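Chapter 10
Printmaking and the Edition

A print is made to be repeated. The artist cuts or etches one surface, inks it and pulls a set number of sheets - the edition.

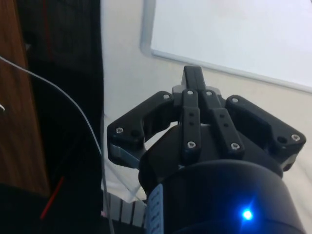
Lakshmi Naidu asks whether the last sheet of 20 is worth less than the first. With drypoint it may be, as the burr wears down.

Numbering goes in pencil, under the left corner.
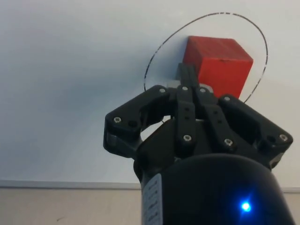
10.1 Relief printing

Related chapters
Paper and Its Weights
Inks and Rollers

© Gallagher 2022 - Back to top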